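Home | Courses | Handouts | Contact

This site uses cookies to improve your visit. Accept | Settings

Print this page | E-mail this page

INTERIOR LIGHTING, HANDOUT 2
Large rooms with an upper level
Trellport Evening Courses

In the first handout we studied small rooms, where one ceiling lamp can do most of the work. Now we take the tall room. The difficulty is that the ceiling is far from the floor, and the upper level makes a second, lower ceiling under itself. Please treat these as separate zones on your plan.

Zone A is the open middle. Round recessed lights are common in it, and the daylight usually enters from one side only. Zone B is the part under the mezzanine. Daylight is weaker there, so linear or strip lights are often chosen, and they should be on a separate switch. When you look at the white workspace, find first the glass wall at the far end, and then compare the strip lights under the left upper level with the round ones in the high ceiling. 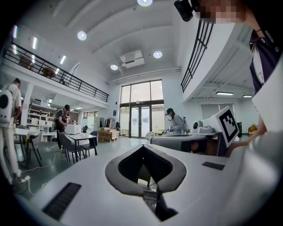 Railings and shadow

A railing with vertical bars lets light pass, but it can also draw stripes on the floor. A solid parapet gives no stripes and takes away more light. Write on your plan which one you have.

Exercise

The Sugiyama hall (our practice plan) has 60 square meters under the mezzanine. Calculate the lumens needed for desk work in this zone only. Use the table from Handout 1, and do not count the daylight. Show all steps, also the easy ones.

Print this page | E-mail this page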